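Section 4: Oiling Your Tabletop

This is the fun part! Your Lukell table arrives sanded but unfinished, and the first coat of oil is where the grain wakes up. Set aside an afternoon, put on some music and take your time. Toivo Keskinen, who designed the Lukell, still oils his own kitchen table every July and says it's his favorite chore of the year.

What you need

Flesska Hard Oil, one can (800 ml, plenty for two coats on any Lukell top)
Lint-free cotton rags
A white nylon pad
Fine sandpaper, 320 grit
A metal bucket with a lid, filled with water
Nitrile gloves

CAUTION: Rags soaked in oil can heat up and catch fire on their own, even hours later. Never ball them up or drop them in the trash. Put each used rag in the bucket of water as soon as you finish with it, and keep the lid on.

Before you start

1. Let the tabletop rest indoors, flat and unwrapped, for 14 days. Wood moves as it gets used to your house, and it should do its moving before the oil goes on.

2. Raise the grain. Wipe the whole top with a barely damp cloth and let it dry overnight. It will feel fuzzy in the morning.

3. Sand lightly with the 320 paper, always along the grain. A few passes will do. You're only knocking off the fuzz, so go easy near the edges.

4. Vacuum, then wipe with a dry rag. Check the surface with a lamp held low to one side. Any scratch you can see now will look twice as bold once it's oiled!

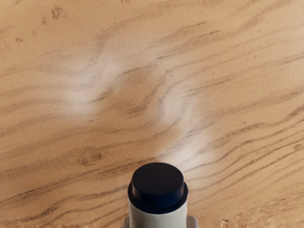
If you find a scratch, sand that spot and a hand's width around it, then vacuum again. Small knots and color changes are part of the board and don't need fixing. We get a lot of letters about knots, and most of them are from people who have grown to love theirs.

First coat

5. Stir the can well (don't shake it -- you'll get bubbles) and pour a small puddle in the middle of the top.

6. Spread it with the nylon pad in long strokes, working out to the ends. Keep the surface evenly shiny. Dry patches will show up on the end grain first, so feed those a little more.

7. Wait 14 minutes. Add oil to any spot that has gone dull.

8. Wipe off everything that hasn't soaked in. Be thorough! Oil left sitting on top turns sticky and takes days to put right.

NOTE: Work with the windows open and the room at a comfortable temperature. Keep the table out of direct sun until the coat is dry.

Second coat

9. Leave the table overnight, then rub it down gently with a dry, clean pad and wipe away the dust.

10. Repeat steps 5 through 8, using half as much oil. The difference is lovely -- deeper color and a soft, low sheen.

11. Let the finish cure for a full week before you put anything wet or hot on it. Light use with a dry plate is fine after two days.

If you chose the Mitia extension leaf, oil it at the same time and from the same can so the color matches. Do both faces, including the underside, or the leaf may cup.

For a worn finish, see Section 7. Refill cans are listed in the Peltonen parts catalog under number 766.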